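4. Setting Up the Contraction Timer

Use these steps after the Trerkus belt is fitted and charged.

1. Turn on the belt and open the Zokilard app.
2. Enter the due date and the number of weeks.
3. Sit or lie on your left side for 2 minutes while the sensor settles.
4. Tap Start when a tightening begins and Stop when it ends.

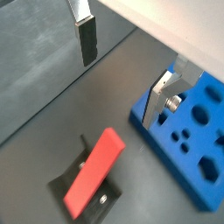
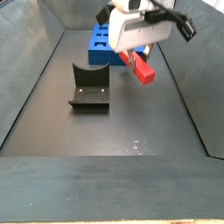 Gripper with white housing, two views.

5. To save the session, hold Stop until the screen dims. Sessions longer than 90 minutes are split into parts.

Note: The timer does not detect labor. Your midwife or doctor decides what the readings mean.

CAUTION: Call your maternity unit right away if you have bleeding, leaking fluid, or less movement from the baby. Do not wait for a session to finish.

If the app shows code 19, loosen the belt and repeat step 3.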